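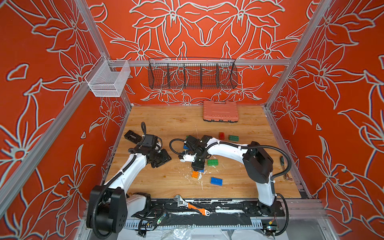 How much does a hanging wire basket really hold? Less than the product page says, and it depends more on the rail than on the basket.

Draveo five-compartment rail basket, black

Long wire-mesh basket with four fixed dividers, made to hang from a horizontal rail above a table or bench. We stock it because people keep asking for it. I was not keen at first.

The maker calls it "a complete storage system." It is a basket. It keeps small things off the tabletop, and you can see through the mesh to whatever wall covering you have behind it, so a loud floral print will stay loud. Anything thinner than the mesh openings will poke through - pencils, mostly.

Toy bricks are a fair use for it. Sorting them by color sounds good and lasts until a child is involved. Sorcha Moynihan in our shop gave up on colors and now uses one compartment for bricks and the rest for tape, brushes and glue.

The smaller white basket is sold separately under the Unelis name. It is an open box with no dividers, and it hangs well at the end of a rail, near the post. I like it better than the long one, to be blunt.

What we don't believe: the "scratch-proof" coating. Jamie Pearce put a scratch in ours with a house key. "Fits any rail" is wishful too, so measure yours before ordering.

Keep heavy items, such as a plastic tool case, on the table. The basket isn't meant for them.

Hooks included: 2
Returns: 64 days, unused
Next delivery: November

Questions about fit go to Violeta Sepúlveda at the order desk. Send her the rail measurements first.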